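Winter clothes collection: what we need and how to bring it

By Meifang Feng

Dear neighbors, the cold came early this year and our winter clothes collection is open again. Last April we closed the season with 60 bags given to families in the Kulow district, and I want to thank everyone who helped to sort and carry.

This time we ask mostly for adult sizes. Coats, thick sweaters and warm trousers go first, and men's shoes are always missing. Children's clothes we have enough until spring – please keep them at home for now, because the storage room on Cheng Street is small.

Please wash everything before you bring it and empty the pockets. Small repairs are no problem. Mrs. Brutureo and her sewing group meet every second week and they can change a zipper or close a hole. Dark knitwear should be turned inside out and packed apart from light colors, as the fluff goes everywhere.

The room is open until November 24, 2018, from 3 in the afternoon. If you have more than you can carry, write to me and we will find a car. 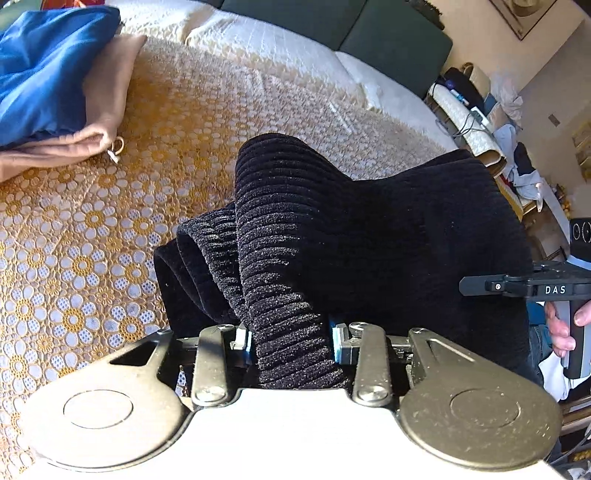 Black ribbed clothing on a bed.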